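Kotum – people wanted for chore sessions, Astlow

Posted 5th October. Will come down when we're full.

Can a machine do housework yet? Some of it. Slowly. Depends on the chore, depends who left the kitchen in what state. We're trying to put better answers than that on paper and we need people who do this stuff every day at home and have opinions on it.

Kotum is a small group, six of us, based on the Wastby side of Astlow. We run arms at ordinary household jobs. Dishes, laundry, wiping, lint, shoes by the door. Project is called Kettle (long story, no kettles so far).

What we need

People to stand at the table and work alongside the arm, or set the job up and then judge what it did. No tech background needed. Would almost prefer you didn't have one – engineers forgive too much.

Typical session is two hours. You get a chore card, say "clear the rack" or "roll the tabletop". You do it your way first. Then the arm gets its turn. Then you tell us what you'd of redone, and whether you would let it near your own things. We write everything down, including the rude parts.

Where things stand, so you know what you're signing up for: picking up one thing with a handle, pretty good. Putting it back where a person would put it, so-so. Forks in the right cup, bad. Thin plates, bad. Anything wet, we're only starting. Clothes are their own problem and we may ask you to fold the same shirt quite a few times. Lint rolling looks easy and isn't, pressure is the whole trick.
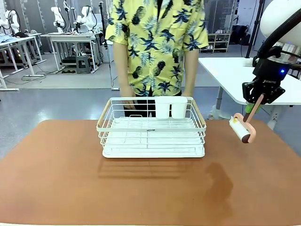 Who we're after

– 18 or over
– can stand for a good part of two hours, stool breaks whenever you want
– okay being recorded at the table. We won't use your name
– left handers very welcome, we are short on them
– cleaners, dishwashers, shop stockers, hotel staff, parents of small kids: please apply, you know things we don't
– some English, enough to argue with us

Not a fit if you sell robots or write reviews of them. Sorry.

Pay and hours

Paid per session, rate is in the reply we send you, same for everybody. Bus fare on top if you keep the ticket. Mornings or late afternoons through October. Come once or come several times, up to you. Most people who come twice get more useful the second time, they stop being polite to it.

Also open: session lead

One part-time spot. You'd run the table, reset the chore between turns, keep the notes readable, call a stop when the arm needs stopping. Retail or kitchen shift experience counts for more than a degree here. Patience with cables. Training is with Impi Heinonen, who runs the floor now and would like her afternoons back.

How to apply

Short message thru the form on this page. Tell us which chore you hate most, which one you'd never hand over, and what times work. For the session lead spot add a résumé, one page is plenty, marked for Orhun Yazıcı.

We answer everyone, usually inside the week. If you don't here from us check your spam folder and then write again.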